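4. Sorting of returned small goods at the Loltomen site

4.1 Setting and material 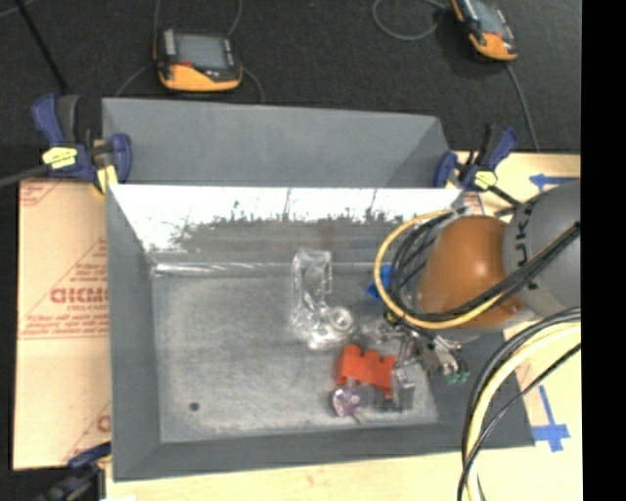

Figure 3. Gray sheet-metal bin with a small cluster of objects on its floor; a second bin stands behind.

Returns at Loltomen come in mixed. Shops send back whatever did not sell, plus whatever customers brought in, and the two are not kept apart before they reach the site. We followed 391 returned parcels in August, all from the Eltesside shops. Parcels with no slip inside were left in the sample - leaving them out would have hidden the very problem we wanted to look at.

Each parcel got three codes: reason given by the customer, state of the goods on opening, and final outcome (back to stock, sold on, scrapped). The reason was copied word for word from the slip and coded later, by two people working apart. Where they disagreed, a third reading settled it. Disagreement was mostly over "not as expected", which shoppers use for nearly anything. Wrong size, wrong color, a gift nobody liked, a change of mind.

4.2 Missing slips

58 parcels had no slip. We had expected most of these to come from the smaller shops, where returns are handled at the same counter as sales. Not so. The larger shops were just as bad, and one of them had stopped printing slips for a while when its printer broke. Staff there wrote the reason on the outer bag, and the bag was then thrown out on opening. That information is lost and we did not try to get it back from memory.

Of the parcels without slips, 32 were scrapped. Few of those had any damage noted on opening. The sorting rule (Drostivura handbook, returns chapter) says goods with no stated reason may go back to stock if the seal is whole, but sorters told us they rarely do this. A sealed item with no story feels risky to put back on a shelf. Scrapping it is quicker and no one asks questions later. We come back to this in section 5.

4.3 Change of label

Half way thorugh the month the site moved to the Ding label, which has the reason printed as a tick box on the outside of the parcel. Too late for a clean before and after comparison, and the shops did not all switch on the same day. Still, worth reporting. In the last batch of 30 parcels under the new label, every one had a box ticked, though "other" was ticked a lot, and "other" tells a sorter very little.

We also could not check wether the ticks were made by the customer or by shop staff filling in a blank. Two shops said staff do it. The rest did not answer.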